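Let Your Hair Dry on Its Own

I gave up my blow dryer in January and I am never going back! I know how that sounds. I was the person who packed a dryer for camping (there was one outlet, at the bathhouse, and I stood in line for it). But I have had the best hair of my life these past few months and I can't keep quiet about it.

Air drying has a bad name because most of us have only done it by accident. You oversleep, you run out the door with a wet ponytail, and by lunch there's a dent in the back and the front looks like you lost a bet. Of course you think your hair needs heat. Mine did exactly the same thing until I started paying attention to the first 30 minutes after the shower.

Those minutes matter more than any product I own. I squeeze the water out with an old cotton T-shirt, part my hair where I want it to stay, comb it once with a wide comb and then leave it alone. Hands off! No fluffing, no twisting one piece around a finger during a phone call. I'm a fluffer by nature, so this was hard, and I still slip.

The person who talked me into all this was Gaëtan Boyer, who has cut my hair since I moved to the Mestaler side of town. He works at Hoarau, the little salon with 2 chairs and terrible parking. I had been asking him for a smoother blowout for years. In January he put down the round brush and asked whether I'd ever seen my own hair. I was a bit offended, and then I thought about it on the drive home and couldn't say that I had. I'd been straightening it since seventh grade. It has a wave! A big loose one, mostly on the left side. 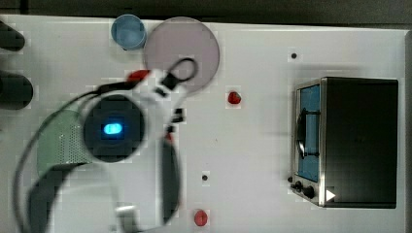
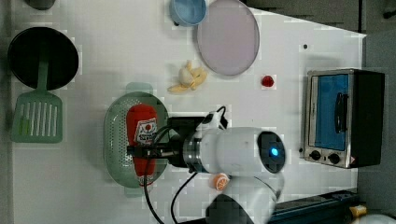
A white tabletop from above, in both pictures; the red ketchup bottle is in the second.

My sister thinks this is all very nice for people who don't have to be anywhere. She has a point, and I'll give her part of it. Thick hair takes forever. Mine is still damp at the nape after two hours, and on a cold morning that's no fun. My answer is to wash at night, right after dinner, and sleep on a loose braid. By morning it's dry and all I do is shake it out. On the days it goes wrong I wear a clip and get on with things.

She also says a good dryer used the right way, on low and held well back, does hair no harm worth worrying about. Maybe so. I never used mine the right way. I used it on high with my head upside down, late for work, and my ends looked like the bristles of an old paintbrush. I'd bet plenty of you are drying your hair exactly like that.

And then there's the money. I added up what I spent last year on heat spray, smoothing cream, a new brush and the big Erkton dryer I just had to have, and it came to 378 dollars. This year I've bought one bottle of Gullosura leave-in for 22 dollars and it's still half full. I use a blob the size of a grape, on the ends only. Any more and I look like I've been swimming.

If your hair is very fine or very curly, your routine will look different from mine, and a stylist who knows your hair will beat anything I can tell you. But please try it for two weeks, bad days included. My first week was pretty rough. The second week a woman at the pharmacy asked me who does my color, and I haven't colored my hair since college!

The Erkton is in the hall closet now. I got it out once, to thaw the lock on the car.

Posted 15/05/2019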